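4. Setting up your league's draft

Etalari will offer to do most of this for you. Check what it does. The default settings suit the people who sell the software better than they suit a league of mates picking college safeties in the fifth round.

1. Sign in as commissioner and open League, then Draft Room.
2. Set the number of teams. The league used in this guide, Trallwood, has 11. An odd number is allowed, whatever the warning box says.
3. Enter the league code. Ours is 2232. Type it by hand, as pasting sometimes adds a blank space and the error message won't mention it.
4. Choose Snake or Straight order. "Smart order" is also listed. I have yet to see an explanation of what is smart about it.
5. Set the pick clock to 2 minutes.

Note: The clock is supposed to pause if a manager loses connection. Don't count on it. Agree a rule beforehand.

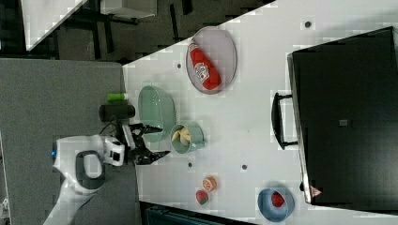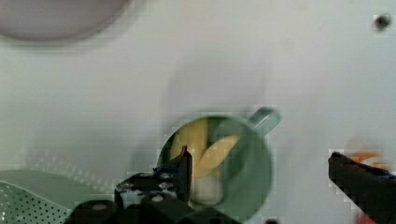

Kos, September

6. Import the player list. Rookies come in with a projected points figure supplied by Flendomero. Treat it as a guess with a decimal point.
7. Look through the safeties and linebackers. Some players are listed at one position and used at another, and the import takes only the first. Correct these under Edit Player before the room opens.
8. Run a mock draft with at least 2 managers signed in. Running it alone proves very little.

Caution: Reset Draft also clears your keepers. Lindsay Dunstan lost hers this way and support called it expected behaviour. Export the keeper list first.

9. Press Lock Settings. Scoring can't be changed after this, though rosters can.

Trade vetoes are covered in section 5, written by Emiliano Beltrán, who trusts the voting tool more than I do.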